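Up before six. Slept badly, window open, bins collected at 5.20. Porridge, then the tram as far as the bridge and the rest on foot. Left knee a little stiff on the steps and fine on the flat.

The plan for the week was to finish with the bench enclosure and move on to the shelving in the back store. The shelving has now been put off twice. I would like to note that both delays came from the bench surface, and that both could have been avoided if I had written down what I cleaned it with last time. I am writing it down now.

Cleaning, as done this morning:

- Vacuum with the soft brush, back to front. Do the seam at the back wall last.
- Damp microfibre cloth, well wrung out, one pass in straight lines.
- Ovurent, diluted one part to nine, on a second cloth. Leave for two minutes.
- Clean water, third cloth.
- Dry cloth straight away. Left to dry in the air, the water leaves rings.

The Ovurent smells of oranges and does less than the label promises. It takes off finger grease and pencil. It doesn't touch the older scuffs, which I now believe are in the finish itself. A matte surface scuffs by becoming less matte: the rubbed place is smoother than its neighbours and picks up the light differently. No liquid will put that right. I tried a melamine sponge on a test patch of the spare offcut and got a pale shiny oval the size of a thumb. The sponge is back in the cupboard and will stay there.

The other trouble is the pale specks. Some lift with a wetted fingertip and are plainly dust or paper fibre. Others don't lift. Under the hand lens the ones that stay are tiny chips, with a lighter layer showing through. I had been treating both kinds as dirt, and so had been scrubbing at holes for the better part of a month. Noted in the bench book under item 2094, with the date of the first one I can be sure of.

The grey was the right choice all the same. The white board we had before it was brighter and easier to photograph on, but anything pale vanished against it, and every mark from a rubber foot showed as a black comma. On mid-grey, both dark and light objects keep their outline. Dark ones do slightly less well. The phone is a fair test, being dark and flat, and with the lamps on I can find its edges from the door.

Half past ten: tea. The milk had turned. Black tea. 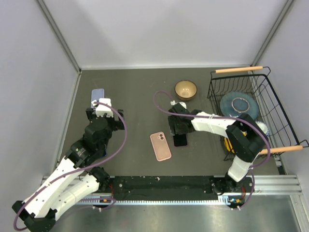

*Boritetti, June*

Spent the rest of the morning looking at the back seam, meaning the white strip that runs along where the back wall comes down to the surface. It is narrow and it is doing two jobs. It hides the gap, which is uneven because the wall panel was cut before the surface was levelled, and it keeps small items from going through behind. Before the strip went in I lost two washers and a stylus tip that way. The stylus tip came out when we moved the bench. The washers are presumably in the building still.

My complaint about it is brightness. The wall is pale, the surface is grey, and the strip is whiter than either, so the eye goes to it first. I have considered three replacements. Grey silicone would match, but it picks up lint and can't be removed cleanly. A grey push-in profile from Borbély would match and can be removed, but their shortest length is well over what I need and the carriage costs more than the profile. Painting the existing strip costs nothing except an afternoon, and paint on flexible plastic cracks. For now it stays white. I have put the Borbély profile on the list for whenever there is something else to order from them.

The thin metal edging down the left side is sound. Ran a fingernail along it and a feeler gauge under it at the places I could get to. No lift at the near end, a very slight one further back, less than my thinnest blade. It could be left for a year. The adhesive was the cheap sort and I was doubtful about it in winter, so I am recording that it has held.

Corner posts next. Both metal, both straight. The right one is awkward because the rack stands in front of its lower part and you can't see the foot of it without moving the rack, and I don't like moving the rack. It was set by measurement in the first place, and every time it has been shifted it has gone back a little wrong. I did it anyway, in the lunch hour, with masking tape at the corners first as a register. The foot of the post was fine. Dust behind, as expected, and one pencil. Rack put back to the tape, tape removed, height and distance checked against the book. Same as before to within what I can read on a steel rule.

I should say something about the rack, as I have been rude about it on other pages. It is the right size for the corner and it doesn't tip. My objection was always to its position on the right-hand side, where it takes up reach. I drew it on the left, on squared paper, and the drawing was no better: the reach is lost on the other side and the light is worse. Objection withdrawn.

Lunch at ten to two. Cheese roll, an apple, two cups of tea with milk from next door.

Lighting in the afternoon. The lamps are rated at 3000 K, which is warmer than I would buy now. On the side walls it makes the light grey look faintly like putty, and the back wall looks cream. I had one cooler tube in the drawer and tried it for comparison. The walls went back to being grey. The surface hardly changed, but the scuffs became much easier to see, being in effect small mirrors. So the warm lamps flatter the bench and the cool one tells the truth about it. I went back to the warm ones, for consistency with everything we have already recorded in the book. Mixing the two would be worse than either.

Took readings with the little meter at a grid of points, the meter lying flat, sensor up. Lowest figure was in the far right corner by the rack, where I would have guessed it. Highest was left of the middle, which I would not have guessed. I repeated both and they held. The difference between them is 181 lux. It sounds a lot and isn't much to look at. A sheet of tracing paper over the stronger lamp would even it out and also make it slightly dimmer overall. I will try it when I have tracing paper. There was a roll of it in the plan chest until the spring.

Some thoughts on phones as test objects, while I remember them. They are useful for being flat and for having a hard regular outline. They are poor in one respect, that the glass side collects every print and shows it in raking light, so anything to do with appearance has to start with a wipe. I use the dry cloth only. A phone on a matte surface also slides more easily than one expects, because the grain holds very little of it. On the offcut, tilted on a book and a protractor, an old handset with no case began to move at 31 degrees on the dusty side. On the cleaned side it went further before moving, though I only did that once and shall not quote it. The experiment wants doing properly, with more than one handset and a better hinge than a hardback atlas.

Things still open at the end of the day:

- Tracing paper, one roll.
- Borbély profile in grey, when the order is large enough.
- A feeler blade thinner than the ones in the set.
- Chips in the surface: find out if a filler exists that dries matte. The wax sticks I know of all dry with a sheen.
- Shelving in the back store.
- Milk.

On the fourth point, I did look through the catalogue before leaving. There are two matte fillers listed, both sold by the carton, both described as suitable for stone. Our surface isn't stone. I wrote to ask if they would supply one stick and received an automatic reply giving the opening hours.

Left at ten past six. Rain by the bridge, light, from the west. Took the tram the whole way, for the knee. Supper was lentils and the end of the ham. Mended the bathroom shelf afterwards with two longer screws – the originals had been gripping plaster only – and it now takes the weight of a full bottle.

Read for half an hour. Window shut tonight on account of the rain, and I'll open it again when it stops. The bins don't come tomorrow.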